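**PRURTON, March 28, 2020** - Hanitz, the contract dishwashing and tableware rental firm, has moved part of its sorting work to a pair of small robot arms, and the staff who used to do that work by hand have been given different duties. The change began in January with one bench and one shift.

The arms handle mixed crockery. Plates and bowls come back from customers in no set order, in several sizes and patterns, and have to be put into bins by type before they go to the wash line or to storage. The bench is a tabletop between printed wall panels, with one arm on each side and a blue plastic bin between them. Each arm ends in a two-finger gripper with a small camera mounted beside it.
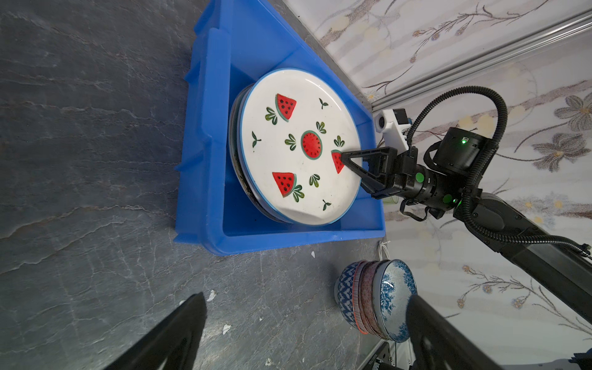 Sorting at Hanitz was a standing job for four people per shift. It is now a job for two, who load the bench, clear faults and check finished bins. The other two have moved to inspection and order packing. The company states that no positions were cut and that hourly rates stayed the same.

"The lifting is what went away," said Marlene Melnyk, shift lead for the sorting area. "A full bin of plates is heavy, and we used to turn and set one down all day. Now we wheel them. The part that got harder is paying attention, because the arms are slow and you start looking at something else."

Speed is the main limit. A trained sorter at Hanitz clears a bench load faster than the arms do, and the company does not expect that to change this year. The arms run through breaks and shift changes, and the daily totals come out close to even. In the most recent internal check, 83 percent of loads were finished without a person stepping in.

Most of the remaining loads stop for the same reason. Bowls that nest tightly, or that settle at an angle on top of a plate, give the fingers little to hold. The control software, supplied by Semetti, is set to pause after a missed grip and call an operator.
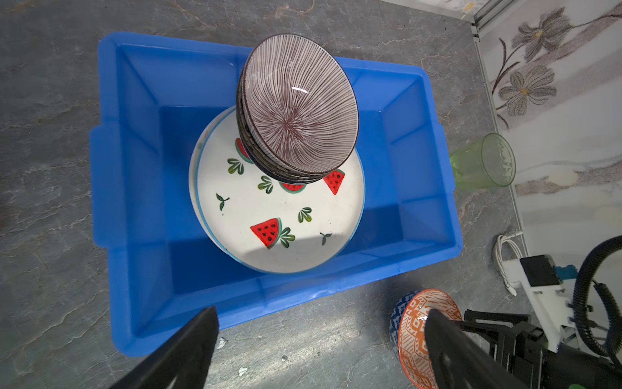

**Training and staffing**

Operators take a course of three days before working the bench alone. It covers the stop controls, resetting an arm after a pause, cleaning the camera lenses and changing worn finger tips. Colton Ross, who maintains the equipment, said the finger tips wear sooner than planned - glazed rims are harder on them than the test pieces were.

Ross also asked for hand tools to be kept at the bench itself. Small adjustments to the mounts come up often enough that walking to the tool room cost more time than the repair.
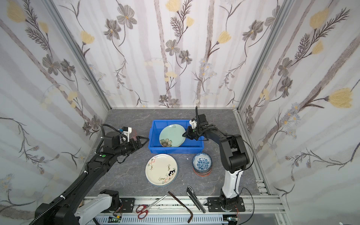 *The sorting bench at Hanitz, with one gripper on the rim of a green plate in the bin.*

Not all of the staff regard the change as an improvement. Wyn Phillips, who moved from sorting to inspection, said the new work is easier on the back and harder on the eyes. Inspectors look for chips and hairline cracks under a lamp, and the sorters used to catch many of those by feel before a plate got that far. The arms do not check for damage, so more of it now arrives at the inspection table.

Hanitz has responded by rotating inspectors every two hours and adding a second lamp. A request for a third inspector on the late shift is still open. 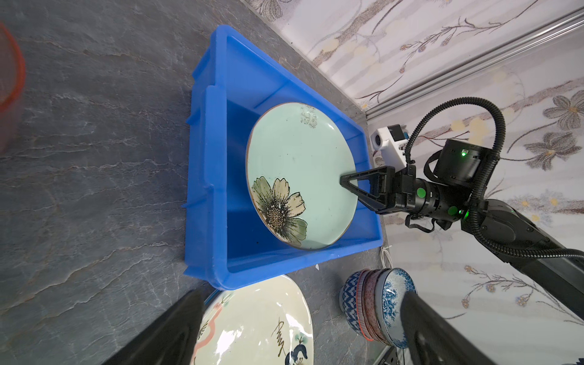 *A gripper finger at the edge of a flowered plate in the blue bin.*

Plant manager Huguette Sawatzky said a second bench is planned, with up to three in place if the fault rate comes down. The next trial will use a softer finger tip from Agarwal and a revised loading order, with bowls placed beside the bin and plates handled first. Staff on the late shift will be asked for comments before the layout is fixed.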